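6월 16일

우리 회사 Pundeo는 배드민턴용품을 모아서 소분하고 다시 내보내는 작은 물류 회사다. 나는 여기 분류반에서 일한 지 꽤 됐고, 요즘 사람들 만나면 다들 똑같은 걸 물어본다. "로봇 들어온다며? 너 괜찮아?" 글쎄, 괜찮은지 아닌지 한마디로 말하기가 참 애매해서 아예 길게 써 보기로 했다.

일단 일이 어떻게 바뀌었냐면, 2월부터 우리 반은 손에 그리퍼를 쥐고 셔틀콕을 집는다. 맨손이면 눈 감고도 할 일을 굳이 집게 두 짝으로 하는 거다(처음엔 진짜 답답해서 죽는 줄 알았다!). 이렇게 집은 기록이 쌓이면 나중에 Golia라는 팔 달린 기계가 그걸 보고 배운단다. 그러니까 우리는 일을 하면서 동시에 가르치고 있는 셈인데, 월급 명세서에는 여전히 '분류'라고만 찍힌다.
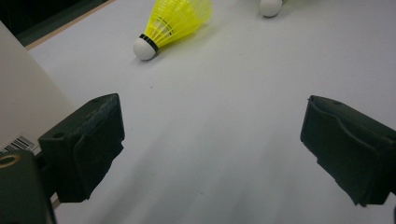
## 손이 아는 걸 말로 하라니

제일 재밌으면서도 묘했던 건, 내가 셔틀콕을 어떻게 집는지 나도 몰랐다는 거다. 교육 담당 Lucía Robles가 옆에서 묻더라. 왜 방금은 코르크 쪽을 잡았어요? 왜 치마 쪽은 그렇게 살살 대요? 대답을 못 했다. 그냥 그렇게 하는 건데 뭐.

그런데 며칠 생각해 보니 이유가 있긴 있었다. 플라스틱 치마는 세게 누르면 모양이 틀어지고, 옆으로 누운 놈은 방향부터 보고 손목을 돌려야 한다. 맨손일 때는 손가락이 알아서 하던 걸 집게로 하려니까 하나하나 다 생각하게 되는 거다. 입사하고 처음으로 내 일이 기술이구나 싶었다. 좀 우습지만 기분이 좋았다.

같은 반 Marcelino Vidal은 생각이 다르다. 자기 무덤 파는 삽질을 왜 즐겁게 하느냐고 한다. 나도 그 말을 그냥 웃어넘기지는 못하겠다. 우리 반이 32명인데 내년에도 32명일지 물어보면 위에서는 늘 "아직 정해진 게 없다"고만 하니까. 정해진 게 없으면 지금 같이 정하면 되지 않나?

## 내가 바라는 것

나는 기계 들어오는 걸 반대하는 사람은 아니다. 하루 종일 같은 동작을 하면 손목이 나간다. Tejada 창고에 있던 시절에는 밤마다 파스를 붙이고 잤고, 그 시절이 그립다는 말은 죽어도 못 하겠다. 지루한 건 기계가 가져가도 된다, 제발 좀 가져가라!
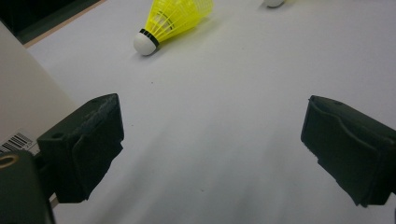
다만 가르친 사람 몫은 챙겨 줘야 한다는 거다. 지금 우리는 50분 집고 10분 쉬는데, 그 50분 동안은 평소 분류할 때보다 훨씬 신경이 곤두선다. 삐끗하면 처음부터 다시 해야 하고, 눈도 금방 침침해진다. 그런데 수당은 한 푼도 안 붙었다. 기계 사는 돈은 '투자'라고 부르면서 사람이 가르치는 시간은 왜 그냥 근무 시간인지 나는 아직도 납득이 안 된다.

또 하나, 기계가 오고 나면 그 옆에 누가 서 있을지도 미리 말해 줬으면 좋겠다. Irero 쪽 공장에서는 분류하던 사람들이 그대로 기계 점검을 맡았다고 들었다. 최대 2주쯤 따로 교육을 받았다는데, 그 정도면 나도 하겠다. 집게가 헛집을 때 왜 헛집었는지는 우리 반 사람들이 제일 잘 알 테니까. 외부에서 새로 사람을 뽑아 앉혀 놓고 우리더러 박스나 나르라고 하면, 그건 좀 많이 서운할 것 같다.

Marcelino한테 이 글을 먼저 보여 줬더니 너무 착하게 썼다고 한다. 그런가? 어쨌든 다음 면담 때 수당 얘기는 내가 꺼내기로 했고, 인원 얘기는 그 친구가 하기로 했다.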